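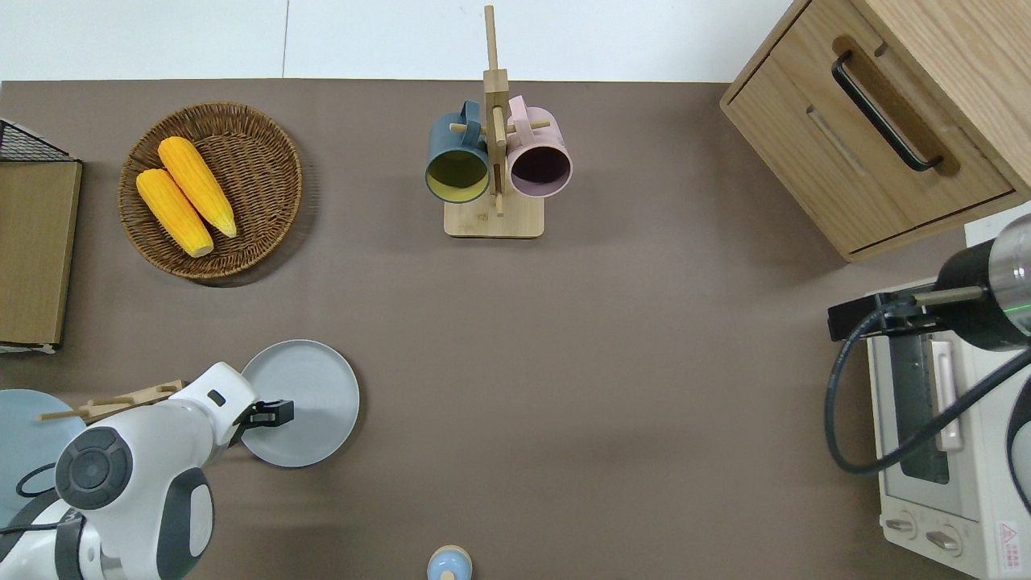
Sweet corn, field corn and popcorn are all one species, and the differences that matter in storage come from how each kernel handles sugar and starch. In sweet corn a recessive gene slows the conversion of sugar to starch while the kernel is immature. The ear is picked at the milk stage, when the kernels are full but still soft. Kernel color is a separate trait and is no guide to sugar content. Ears as yellow as the two in the round wicker basket could belong to any of the three sugar classes listed in this unit. Color comes mainly from carotenoids in the endosperm, and white varieties lack most of them.

Sugar classes
Standard (su): lowest sugar at harvest, fastest loss. Creamy texture.
Sugar-enhanced (se): higher sugar, tender skin.
Supersweet (sh2): highest sugar, slow loss, firmer skin. Needs warmer soil to germinate.

Respiration after harvest
A picked ear continues to respire. It uses sugar and gives off heat, and in a deep bin that heat builds up and speeds further loss. Rate depends on temperature more than on any other factor. Field heat should be removed within an hour of picking, by cold water or packed ice, and the ears then held just above freezing at high humidity. Husks are left on to limit drying of the kernels.

Plot data for the exercise
The Jeterville plots were planted with two varieties, Kartha (su) and Pallow (sh2). After storage at room temperature, Kartha kept 51 percent of its harvest sugar and Pallow kept 69 percent. Plot 17 was left out of both figures because of poor pollination.

Work to hand in
Plot both results on one chart. State which variety you would ship to a market a day away without cooling, and why. Read the section on isolation distances before the November lab.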